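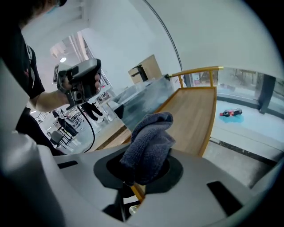 Figure 1. Cloth handling with hand-held grippers: dark grey microfibre towel at the oak-finish table.

Household and Shop-Floor Chores: Interim Progress Report
Prepared for the Fatby fund by Hok-lam Tai, Ondumside
12/11/23

1. Purpose of this report

The grant asks whether present machines can take over ordinary chores in homes and small shops at a level that a paying customer would accept. This report covers the second period of work. It deals with cloth handling, shelf facing and the emptying of small bins. Floor cleaning was closed in the first period and is not discussed again.

2. Position in short

Cloth folding from a flat start: usable with supervision.
Cloth folding from a crumpled start: not yet usable.
Shelf facing, boxed goods: usable.
Shelf facing, soft packs: not yet usable.
Bin emptying: trials incomplete, see section 6.

3. Demonstrations collected

We hold 2,687 accepted demonstrations against a target of 4,000 for the full grant. A further 118 were rejected at review, mostly for a lost marker during a turn of the wrist or for a cloth that left the working area. Rejected items are kept in a separate store and are not used for training.

Cloth work makes up the largest share. Operators work with the hand-held tools and repeat each chore from a start position set on a printed card. The cards were rewritten early in the period. The old wording, "place the cloth loosely", was read differently by different operators, and we had a large group of starts that were nearly flat. The new cards tell the operator to lift the cloth by its middle and let it drop.

4. Cloth results

The trained policy was run on the Smadi arm pair at Ondumside. From a flat start the machine folds a towel in half and in half again, and the result would pass on a shop shelf if the edges were not inspected closely. From a crumpled start the weak step is finding a corner. The arm lifts the cloth, turns it, puts it down and lifts it again. In seven of the logged runs it was still doing so when the time limit was reached.

Dark microfibre is harder than light cotton. The folds show little contrast to the wrist camera, and the pile holds to itself, so that two layers are often picked up as one. Additional lighting over the bench helped with the first fault and made no difference to the second. We have asked for a fingertip with a thinner leading edge. Terkau has supplied drawings but no parts.

Speed remains poor. A person with no training folds the same towel in a fraction of the machine's time. I do not regard this as the main obstacle for household use, where the machine may work while the owner is out — it is a serious one for a shop or a small laundry, where the table is needed for other things.

5. Shelf facing

Boxed goods are pulled forward and squared to the shelf edge with few errors. The remaining errors are at the ends of a shelf, where the gripper body meets the upright before the fingers reach the box. A narrower housing would remove most of these. Until then the end position is left to staff.

Soft packs fail in a different way. The machine takes hold of them well enough, then sets them down leaning, and the next pack pushes the first one over. We tried a slower release and a small forward push after release. The slower release is worth keeping. The push was dropped after two days.

6. Bin emptying

Only the lift and carry have been tried. Fitting a new liner has not been attempted and should be treated as cloth work of the crumpled kind, with the same difficulties. The milestone in the original plan treats lifting, carrying and relining as one task. I ask that it be split, with relining moved to the final period.

7. Changes to the plan

The wrist camera bracket was changed once. Demonstrations recorded with the earlier bracket were recalibrated and checked by replay before being counted in section 3.

Operator sessions have been shortened. Review notes showed more lost grips towards the end of long sessions, and the lost time has been recovered by keeping the start cards and cloths laid out in order.

No change to staffing is requested. Spending is within the agreed headings, apart from fingertips, which wear faster than allowed for. A transfer from the travel heading would cover the difference.

8. Risks

The Terkau fingertip is the only item on the critical path outside our control. If it does not arrive we will continue with the present part and report crumpled-start folding on light cotton alone, with dark microfibre listed as untested.

9. Next period

Complete cloth collection, with most new sessions given to crumpled starts. Repeat the shelf trials in a working shop, outside opening hours. Begin bin lift trials with uneven loads. The next report is due in February and will include the full run logs for sections 4 and 5.

Decisions requested from Fatby: approval of the split milestone in section 6 and of the transfer in section 7.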